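Care of Seasonings and Dry Goods in Shared Kitchens
Villanueva Residences, Household Information

Residents and kitchen staff are asked to follow the guidance below when storing, labelling and moving dry seasonings. It applies to the shared kitchens at Villanueva and to the serving area at Drirance.

Choosing a container

Seasonings bought in bulk should be decanted into a clean, dry container with a close-fitting lid. Clear jars are preferred for anything used daily, as the level can be read at a glance. A lid that says only what kind of container it is does not count as a label. The name of the contents and the month of opening must be written on the body of the jar, where they will stay if lids are exchanged during washing.

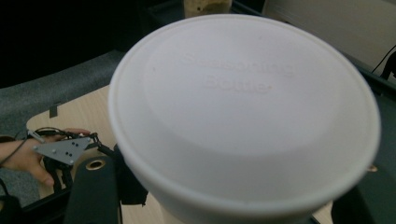
Alfredo Sarmiento wrote to ask whether masking tape would do, having lost two sets of printed labels to the dishwasher. Masking tape is acceptable. Write on it in permanent marker before applying it, and peel it off prior to washing. Any residue will come away with a little cooking oil and a soft cloth.

Filling and dating

1. Wash the jar and lid separately in hot soapy water and leave them upside down on a rack overnight. Check the thread of the lid with a dry finger before filling.

2. Fill by spoon or through a wide funnel, leaving a finger's width below the rim. Powders should be tapped down gently on a folded tea towel. A 600 mL jar is the largest size suited to ground spices; most households will find 100 g of any one spice ample for a season.

3. Use up the old stock first. New powder must not be tipped on top of what remains.

4. Return jars to an open rack on the bench or table, away from the cooktop, kettle and window. Pale powders and brown granular seasonings may share a shelf provided each has its own lid. Lift a jar by its body or by a lid that has been fully tightened, and keep the shelf beneath free for jars waiting to be refilled.

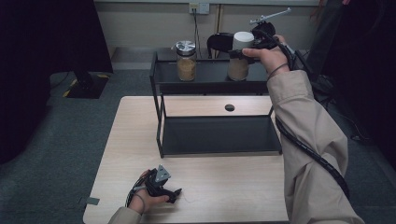 Caking and clumping

Brown sugar, stock powder and ground spices will draw moisture from a steamy kitchen. Never shake a jar over a simmering pot. Spoon the required quantity into a small dish and close the lid at once.

Where a seasoning has set in a mass, stand the jar on a flat, dry surface and loosen the contents with the handle of a clean spoon.
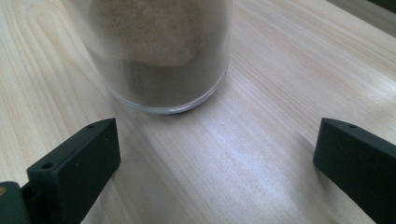
If the lumps break apart readily and the smell is unchanged, the seasoning may be sieved and kept. Anything with a musty odour, visible mould or insects goes in the organics bin, and the neighbouring jars should be inspected the same day. Shelves are wiped down every Wednesday after the evening meal. Unlabelled jars found at that time will be set aside in the pantry until the following Wednesday and then emptied.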